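Susurard Household Goods Vocabulary
Data card and usage notes

Maintained by the Mernent Institute for Applied Lexicography, Kadport
Last revised February 25, 2020

Summary

The Susurard Household Goods Vocabulary is a collection of 1,320 English headwords for things that are kept, used, and stored in homes and small workshops. Each headword is accompanied by a short definition, at least one sentence of use, and a note on regional variation within the United States. The collection is meant for dictionary editors, teachers of English as a second language, and researchers who study how people name ordinary things.

The vocabulary does not attempt to cover brand names, food products, or clothing. Terms for furniture are included only where they also name a place in which other things are kept, such as "drawer" or "cabinet."

Contents of the distribution

entries.tsv: the headwords, definitions, and usage sentences
regions.tsv: regional notes, keyed to the entry number
sources.txt: a list of the printed and spoken sources consulted
changes.txt: a record of corrections by release
guidelines.pdf: the instructions given to contributing editors

All text files are encoded in UTF-8 and use tabs as separators. Quotation marks inside a usage sentence are left as they appear and are not escaped. Users who import the files into a spreadsheet program should turn off automatic quotation handling before doing so.

How the entries were written

Candidate words were drawn from interviews conducted in and near Kadport and from a reading program directed by Imke Gerlach. Two editors drafted a definition for each word without consulting one another. The drafts were then compared by a third editor, who chose one or combined them. Definitions on which the editors could not agree were referred to Mariama Mensah, whose decision was final and is recorded in the "note" column.

Editors were asked to define a thing by its use before its shape, and to avoid naming a material unless speakers regularly regard the material as part of the meaning. A "bucket" is therefore not described as metal or plastic, while a "tin" carries a comment on its material. 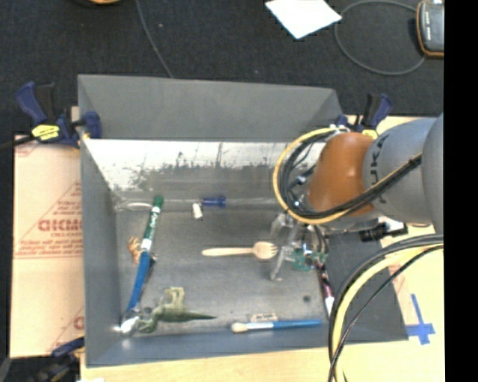
Words for containers proved the most difficult part of the project, and users should expect the largest differences between this vocabulary and other published lists in that area. The headwords "bin," "box," "tub," "tray," and "crate" overlap a great deal in everyday speech. The guidelines apply the first of these to an open container, usually with straight sides, into which things are placed without any required order. A large gray rectangular one set on a wooden tabletop, with small objects scattered across its metal floor, falls well within the definition. "Tray" is reserved for a container with sides low enough that its contents can be picked up without reaching in. "Crate" is used where the container is chiefly meant for carrying or shipping. Where speakers used two of these words for the same thing, both entries carry a cross-reference.

Words for groups of things ("assortment," "odds and ends," "clutter") are included as a separate class. Elikem Mensah revised these entries in full for the present release after reviewers observed that several definitions implied disapproval where the usage sentences did not.

Known limitations

The interviews favor older speakers. Regional notes for the Mountain West are thin, and 98 entries have no regional note at all. These are marked "none recorded," which should not be read as a statement that no variation exists.

Usage sentences taken from speech have been lightly edited for punctuation. Hesitations and repeated words were removed. The collection is not suitable for the study of spoken grammar.

License and citation

The vocabulary may be copied and adapted for teaching and noncommercial research, provided that the source is named. Commercial publishers should write to the Institute before reproducing more than 400 entries. Please cite the collection by its full title and give the release number found on the first line of changes.txt.

Corrections

Corrections should be addressed to Etornam Issahaku at the Institute. Please give the entry number, the current wording, and the proposed wording, with a printed or spoken source where possible. Corrections received before the end of April will be considered for the next release.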